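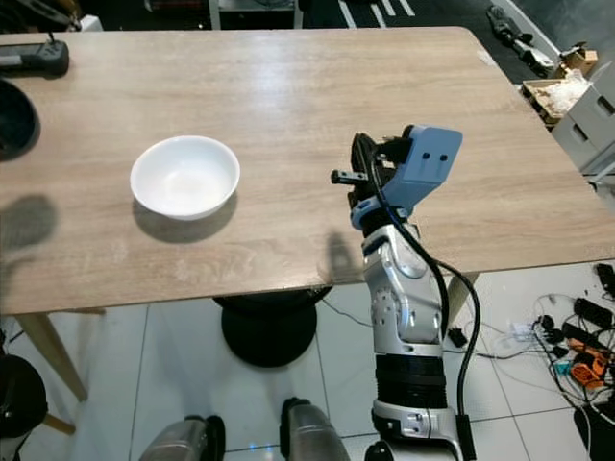

One reader of the first release asked whether the Mornstead Recipe Cards could be used to study how households measured flour before standard cups were common. They can, within limits – many cards give no quantity at all.

Mornstead Recipe Cards, release 3

Contents
The collection holds 2,458 transcribed cards in 2 files, one for the text and one for the index terms. More than 400 cards are undated.

Transcription
Original spelling is kept. Words that could not be read are marked with a question mark. Fractions are written out in full.

Known gaps
Baked goods are heavily represented. Cards from the Grekum donation lack their reverse sides, and index terms for soups remain incomplete.

Terms of use
Free for teaching and research. Please cite the release number. Corrections received by the end of January will appear in the next release.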